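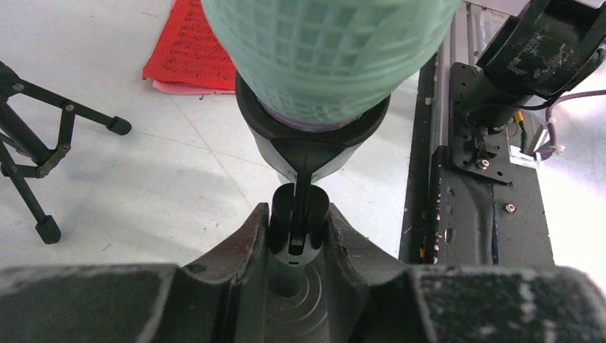
Can a machine tidy a cluttered table yet? Sometimes! Nuklow is looking for 6 people to help us find out in April, three hours each at our Vandness workshop. You bring the chores -- we set them up with things like a crumpled red cloth or a little folding stand and see how far the arms get.

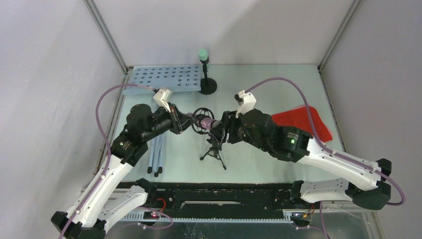
Sayaka Tamura thinks shop-floor jobs will come before laundry, and would love you to prove her wrong. No experience needed. Write to Hinata Maruyama, Room 255.

We use cookies. Accept / Manage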